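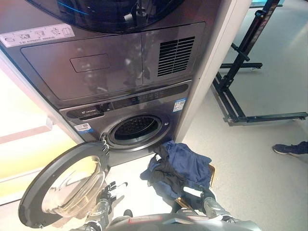

工单编号:657
状态:已解决,转入观察
优先级:中
提交日期:2025年9月21日
提交方:Urkard 公寓物业服务台
受理方:El Sherbiny 设备维保,二线
设备类别:叠放式洗衣机与热泵烘干机,Medum 系列
安装位置:洗衣间,烘干机在上,洗衣机在下
排水方式:烘干机冷凝水经软管直排,与洗衣机共用立管

问题描述(提交方原文)

烘干机运行中途停机,面板显示“水盒已满”。拉出水盒检查,里面只有少量水。把水盒推回去按启动键可以继续,过一段时间又停。同一锅衣服有时要按三四次启动才能烘完。洗衣机单独使用没有发现异常。烘干机单独使用时多数情况能跑完,两台一起开时基本都会停。住户反映从二月前后开始偶尔出现,最近变得频繁。

已自行处理:清理绒毛过滤网,断电重启,水盒取出冲洗。均无效果。

一线回复

请补充以下信息:
停机时剩余时间显示多少,是否固定在某个阶段。
冷凝水走水盒还是走直排软管,是否改动过。
洗衣机是否在同一时间排水。
设备固件版本,在待机状态下进入设置菜单最后一项查看。

提交方补充

停机没有固定阶段,剩余时间每次不同,最近一次停在 58 分钟。冷凝水走直排软管,安装时就接好了,没有改动。洗衣机是否同时排水没有留意过。固件版本菜单里显示的是一串短横线,看不到数字。

一线备注

固件版本显示为短横线,常见于设备从未联网且主板更换过的情况,与本故障无直接关联,单独记录。

水盒没满而报满,按常规分三个方向:
一,浮子开关卡滞或触点粘连。
二,集水槽内有绒毛,浮子被托起。
三,直排管路背压过高,水泵抽不出去,集水槽液位确实偏高。

提交方说两台同开时才容易停,第三个方向优先。转二线。

二线处理记录

远程阶段

请提交方配合做一次对比。烘干机空载运行定时烘干,洗衣机关闭,观察到程序结束。随后烘干机再次空载运行,同时让洗衣机执行单独脱水排水程序。

反馈结果:第一次正常结束。第二次在洗衣机排水开始后不久报“水盒已满”。空载状态下衣物含水可以排除,进入集水槽的水只能来自筒内残留或者管路倒灌。

请提交方在停机状态下不要断电,拔下烘干机后部的直排软管,管口朝下放入容器。反馈:管内流出的水带有洗涤剂泡沫。烘干机冷凝水不含洗涤剂,基本确认为洗衣机排水倒灌。

同时询问是否有异味。反馈:烘出的毛巾有轻微的下水道味,之前以为是洗涤剂换了牌子造成的。

安排上门。

上门阶段

上门前要求洗衣间停止使用,关闭两台设备的进水阀和电源。叠放架固定状态先行检查,上下机之间的连接件无松动,水平偏差在允许范围内。 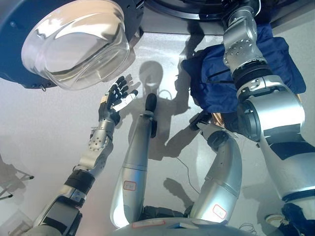 透明碗形部件与深蓝色外圈,现场拍摄

外观检查完成后,按以下顺序排查。

1. 浮子开关。拆开检修盖,浮子手动上下移动顺畅,无卡滞。万用表测量触点,抬起闭合,放下断开,重复多次一致。浮子开关判定正常,不更换。

2. 集水槽。槽底有一层薄泥状沉积,混有绒毛。沉积高度不足以托起浮子,但已接近泵的进口滤片。清理干净后用清水冲洗一次。

3. 排水泵。接通电源后用诊断模式单独驱动,泵转动声音平稳,无干磨声。向集水槽倒入清水,经软管排到水桶,排空时间正常。排水泵判定正常。

4. 止回阀。直排软管接口处应有一只单向阀片。拆下接头,发现阀片在座,边缘有一处翘起,不能完全贴合。用水从出口一侧反向灌入,有持续渗漏。判定失效,更换。

5. 管路。烘干机直排软管与洗衣机排水管在立管入口前用三通合并。三通位置低于洗衣机排水管的最高点,而且烘干机软管没有做上弯,直接平接在三通侧口。洗衣机泵的流量比烘干机水泵大得多,排水时三通处压力升高,水沿侧口进入烘干机软管。阀片完好时能够挡住,阀片翘起以后就直接灌进集水槽。

原因判定

直接原因为止回阀片变形,密封失效。
根本原因为三通接法不符合安装手册要求,烘干机支路缺少上弯段,阀片长期承受洗衣机排水的反向压力。
浮子报警逻辑正常,报满时集水槽液位确实到位。面板文案没有区分水盒和集水槽,容易误导使用者去检查水盒。

处理措施

更换止回阀组件一套。
拆除原三通,烘干机软管改为独立插入立管,加装管夹。
软管做上弯,最高点高出洗衣机排水管最高点 100 毫米。
立管口加防虹吸盖,保留通气孔。
清洗集水槽和泵进口滤片。
空载运行高温程序一次,用于去除筒内和风道异味。
恢复进水阀和电源。

插入立管时注意,软管端头不得伸到存水弯以下。现场原有的管夹是金属卡箍,边缘较锋利,已换成塑料宽夹。

验证

测试一:烘干机空载,洗衣机同时排水。未报警,直排口无反向水流。
测试二:烘干机空载,洗衣机连续执行三次排水。未报警。
测试三:烘干机装入湿毛巾,向集水槽预先加入 2,000 毫升清水分次排出,同时洗衣机排水。未报警,集水槽结束时液位正常。
测试四:人为堵住直排软管出口。烘干机正常报“水盒已满”并停机。恢复后可以继续。

测试四用于确认报警功能没有因拆装受影响。

提交方追问及答复

提交方问,洗衣机没有任何问题,费用为什么还包含排水管路。答复:三通及支路属于安装管路,不在整机保修范围内,止回阀组件按保修免费更换。管路材料按物业与 El Sherbiny 的维保合同计入年度耗材,不向住户收取。

提交方问,其他楼层是否需要同样检查。答复:建议检查。同一批安装的设备接法可能一致。检查时不需要拆机,看后部软管在汇入立管前是否有上弯即可。没有上弯的先登记,不要自行剪管。发现烘干机后部有洗涤剂泡沫或者毛巾有异味的,直接提单。

提交方问,能否在维修之前临时把冷凝水改回水盒。答复:可以。将后部直排软管拔下,按手册把短管插回水盒接口,直排口用原配堵头封住。改回以后每烘一次需要倒一次水盒。如果原配堵头遗失,不要用胶带代替。 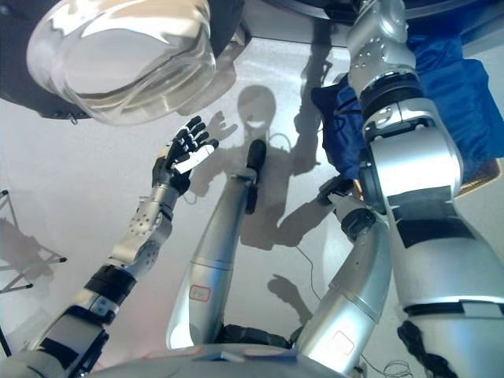

烘干结束后水盒里仍有少量水,需要处理吗?

采用直排方式时,水盒内残留少量水属于正常情况,来自水泵启动前的初次溢流,每月取出倒空一次即可;如果每次使用后水位都在上升,应检查直排软管是否弯折或插入过深。

遗留事项

固件版本显示为短横线。诊断模式读取主板信息,版本字段为空,其余参数正常。已将主板信息导出,转交 Medum 区域技术支持,另开工单跟踪,不影响本单关闭。

面板文案。建议厂家将“水盒已满”改为“排水异常,请检查水盒及排水管”。已作为改进意见提交,没有回复时间。

安装手册。Urkard 留存的是旧版手册,叠放安装一章缺少共用立管的示意图。已把新版电子文档发给物业服务台,旧版纸质件请自行作废。

备件。本次消耗止回阀组件一套,塑料管夹两只,防虹吸盖一只。Sterklow 仓库现有止回阀组件库存不足以覆盖全楼更换,如果普查后需求较多,请提前报数量,补货按正常周期走。

观察期安排

观察期内如果再次出现报满,请不要反复按启动键。先记录剩余时间,再记录洗衣机当时所处的阶段,然后拔下直排软管看有无回水。三项信息一起补到本单,本单会自动重新打开,不需要新建。

如果报警时洗衣机没有运行,软管也没有回水,优先怀疑浮子或者泵进口滤片,处理步骤见上门阶段第 1 至第 3 项。

知识库更新

标题:Medum 叠放式烘干机报“水盒已满”但水盒未满
适用:共用立管,冷凝水直排
关键判断:是否与洗衣机排水同步,直排软管内是否有泡沫
首查部件:止回阀片
必查项目:支路上弯高度,三通位置
不建议:直接更换浮子开关或主板

旧条目“水盒报满,更换浮子开关”已加注,要求先做同步排水对比,再决定是否更换。此前按旧条目更换过浮子且故障复发的工单,由二线逐单回看,回看结果记入各自工单。

关闭说明

提交方确认设备恢复正常使用,同开两台未再停机,毛巾异味消失。工单状态由处理中改为已解决。观察期结束前无新增反馈则自动归档。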